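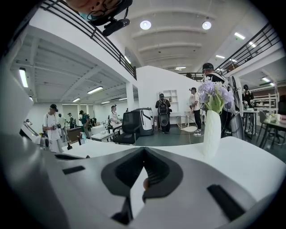 A reader wrote in after my last column to say that flowers are the silliest thing a grown adult can spend money on, that they're dying when you buy them, and that anyone who wants something nice in the house should get a decent lamp. I've been arguing with this person in my head ever since, mostly while washing up, so I may as well do it out loud.

First, I'll give some ground. Yes, they're dying. So is the lettuce. So is the loaf I bought this morning, and I don't hear anyone telling me to put the money towards a lamp instead. We spend all day long on things that won't be there next week (coffees, train fares, a cinema ticket for a film I slept through) and somehow the bunch of flowers is the one that gets called a waste.

I used to think the same, mind you. I grew up in a house where flowers came in for births, funerals and apologies, and if my dad walked through the door with some, my mum would ask what he'd done. So for years I never bought any. I'd stop at the buckets outside Atent on the way home, have a look, and then walk off as if I'd been caught at something. Who were they for? I hadn't got anyone coming round.

What changed it was moving to Avurham, where there's a market on the green with a stall that sells off whatever's left at 4 o'clock. The first bunch I bought there was stocks, a bit battered, and I bought it because it was pouring down and I felt sorry for everyone involved, flowers included. I stuck it in a measuring jug. And I kept going back into the kitchen to look at it! I had no reason to be in the kitchen. I made three cups of tea I didn't want.

Now, I'm not going to tell you flowers will change your life or lower your blood pressure. I've no idea whether they do. My case is much smaller than that. I think we've got into the habit of saving pleasant things for visitors, and I think it's daft. The good towels, the biscuits in the tin, the nice glasses at the back of the cupboard that you have to move six other glasses to reach. We live with the rubbish ones and get the nice ones out for people who'd be perfectly happy with a mug.

Same goes for the table itself. For a long while mine was where the post went, and the batteries that might or might not be flat, and a library book I was scared to return. Put a vase on it and you do start shifting things out of the way a bit.
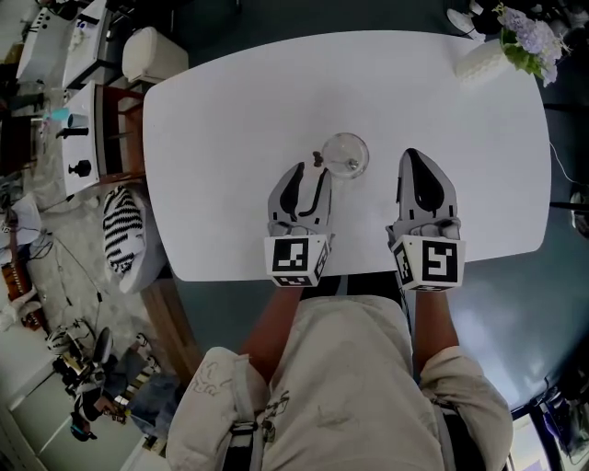
White top, rounded corners.

Then there's the snobbery, which I could go on about for another 300 words and will try not to. Somebody once told me that carnations were common. Carnations! They last almost until the next gas bill, they smell of cloves if you get the right ones, and they cost next to nothing. I've had a posh arrangement delivered from Plamevton, with eucalyptus and a card explaining how to condition the stems, and it was lovely, and I was nervous of it the entire time. The carnations never made me feel like that.

I do take the point about flowers being flown halfway round the world in February, and I'd rather wait for what's growing nearer home. That means a thin patch in winter when I make do with twigs and a bit of ivy off the back wall. The ivy's free, so my correspondent can't complain about that - although I expect the twigs will get me a second letter.

And lamps are fine. I've got lamps. I bought one from Salazar when I moved in and I'm very fond of it, but it looks the same as it did the day I unpacked it. The flowers I have to keep an eye on. I top up the water and pull off the brown bits, and one morning the whole lot has opened and I stand there in my dressing gown with the toast going cold.

So I'll be at the market again this week, in my big coat, waiting for the prices to come down. If you see me, the sweet williams are mine.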